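Ticket: Handling cell budget, racks and crates to order before the robot comes
Queue: Equipment planning
Status: Open, waiting for supplier
Priority: Normal

Opening message

Good morning. I am preparing the purchase list for the second handling cell, and I have a problem with the quote from Charpentier. The robot and gripper are in the quote, but the racks and the crates are one line only, with the text "as existing". I must put real items and real prices in the budget before the end of February. I attach four pictures from the existing area, so that all of us speak of the same equipment.

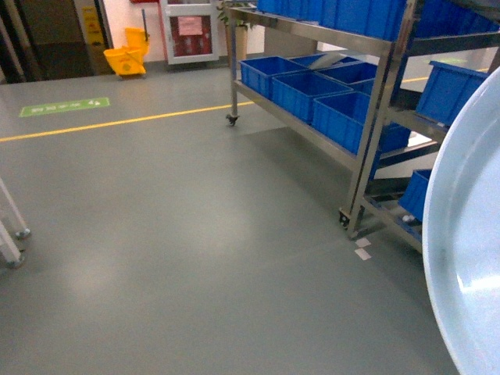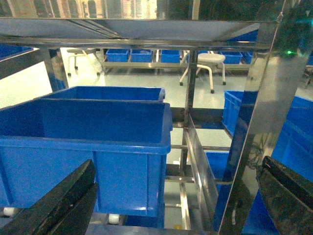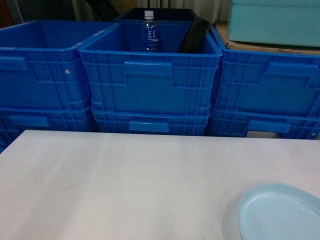
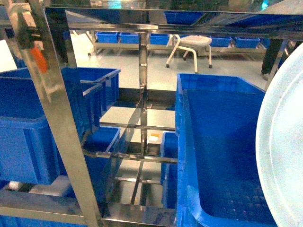 My questions to support are these:

1. Does "as existing" mean the steel rack on casters, or a fixed rack of the same size?
2. Are the blue crates part of the delivery, or do we buy them ourselves?
3. Is it allowed to mix crates from two makers in one cell?

Update, 10:20

Charpentier answered by telephone and I wrote it down during the call. The quote was made with fixed racks. They did not know that we want to move the racks for cleaning. A fixed rack costs 900 per piece and a rolling rack with brakes costs 1,000 per piece. All prices are in euros and without transport.

For the crates, they do not deliver them. They gave me the name of Uvico as a possible source.

Update, 11:45

I asked Uvico for 40 crates with closed bottom and ribbed walls. They have two types with almost the same outside dimensions. The difference is in the rim. On type A the rim is thicker, and the fingers of our gripper must open more. I have asked for the drawing of both types and one sample of each. Please do not order anything until the samples are measured.

Reply from support, 13:10

Thank you for the clear list. To question 3: mixing is possible in the software, but we do not recommend it. Every crate type needs its own grip setting, and when an operator puts the wrong type on the shelf, the robot stops with error 113 (grip width out of range). The error is not dangerous but you lose time to reset. Please choose one type for the complete cell.

Some points for your budget, which we often see forgotten:

- Floor marking for the parking position of each rolling rack
- A mechanical stop or floor pin, so the rack comes back to the same place
- Spare finger pads for the gripper, one set as minimum
- Half a day for teaching the positions again after the racks are changed

We would also like to know if the shelf surface is polished or brushed. Polished steel gives reflections and the wrist camera may need a different light setting. It is cheaper to decide this before the order than to put film on the shelves later.

Update, 14:35

Thank you, this is very useful. The surface is polished. I have asked Charpentier for the price of a brushed surface as an option, and I wait for the answer.

The floor pins were not in my list. I found that Odow sells a pin set which fits in a drilled hole, but our building department must agree to drill in the coated floor. If they say no, we will need the version with a wall bracket from Premo. I have put both in the budget table and marked one of them as "alternative", so the sum is not counted twice.

Teaching time: can it be done by our own technician, or must it be an external visit? In the quote I see only the first installation.

Reply from support, 15:50

Your own technician can do it if he or she has finished the basic training. The positions are saved per rack, so you need to teach only the racks which have changed. If you prefer a visit, please tell us in the ticket and we will add it as a separate line.

Update, 16:15

We will do it ourselves. Please leave the visit out.

Open points at the moment:

- Samples and drawings from Uvico, both crate types
- Price for brushed shelves from Charpentier
- Answer of the building department about drilling
- New quote with rolling racks, quantity not changed

I keep the ticket open and will write again when the samples are measured.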